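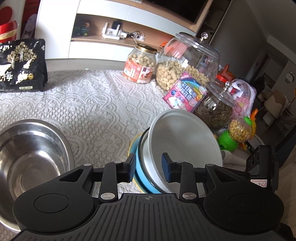
The Wutik hand gripper at a stack of nested bowls, on a dining table in May.

VURKBRIDGE WORKSHOP RELEASES PLANS FOR WUTIK, A HAND-HELD GRIPPER YOU CAN BUILD ON A KITCHEN COUNTER

Second version fixes the pins, the pads and most of the complaints

VURKBRIDGE, May. The Vurkbridge shared workshop today released the full plans for Wutik, a two-finger gripper carried in the hand and used to show a robot arm how household jobs are done. The release covers the drawings, the parts list, the print files and a build guide that has been rewritten by people who got lost in the first one.

Wutik 2 follows a first version that worked well on the bench and badly everywhere else. The bench had one wooden block on it. Members took the gripper home and found that homes contain bowls, jars with round knobs on their lids, and tablecloths with holes in the pattern. The block had not prepared anybody for this.

"We had a tool that could pick up a block 500 times in a row, and we were very proud of it," said Capucine Picard, who leads the build. "Then I tried it on my own mixing bowls. I would like to thank my neighbors for their patience with the noise."

Work on the second version began at the fingertips. The new pads are dark blue and textured, and builders cast them in a printed mold that comes with the files. The old pads were smooth and had strong views about glazed dishes. The linkage arms have been redrawn too. Each side now turns on a large silver pin at the base, with smaller pins at the other joints, and all of them can be pushed out with a common punch. In the first version they were glued, which seemed like a good idea for one evening.

The wide housings on either side of the body have rounded corners. The earlier ones were square and caught on sleeves. A sharp-cornered housing is still in the files for anyone who misses it.

The workshop asked its home builders to test on the tables they already had and to leave them as they were. A nested stack of bowls has become the group's favorite hard case. The rims sit close together, the stack likes to lean, and a fingertip has to come in beside one bowl without shoving the next. Members have stopped asking whether the gripper can do it and begun asking which bowl. Results go in a shared notebook, which holds 2,157 entries so far. A fair number say only "no."

Wutik has no motor. The person holding it opens and closes the fingers, and the arm is meant to learn from the recordings later. The arm, called Sabatier, is a separate build and is behind schedule. It currently holds up one end of a shelf in the workshop and has done so without a fault.

A full Wutik takes 16 hours of printing on the workshop's machines. Assembly takes an evening if the builder reads the guide and a weekend if the builder has built things before. Gendau, a small parts shop across the street from the workshop, has put the pins and screws together in one bag and will sell it over the counter. The bag includes spare small pins. Builders working above carpet should buy two bags.

"People ask me if it will do the dishes," Picard said. "It will do the dishes if you hold it and do the dishes. I think that is a fair first step. My family has other words for it."

The plans may be copied, changed and shared at no cost. The workshop asks that changes be sent back with a note on what they were meant to fix. Several members have already sent changes to the handle, all of them in different directions, and these are kept in a folder of their own until tempers settle.

Build nights start at 7 p.m. and are open to anyone, with or without a printer at home. Visitors are welcome to bring a difficult object from their own kitchen. Knives and anything belonging to a grandmother should stay where they are.

About the Vurkbridge workshop
The Vurkbridge workshop is a member-run space with printers, hand tools, two good benches and one bad one. Wutik is its first project to reach a second version.

Press contact
Capucine Picard, Wutik build lead, Vurkbridge workshop. Please call in the afternoon. The printers run in the morning and the phone is next to them.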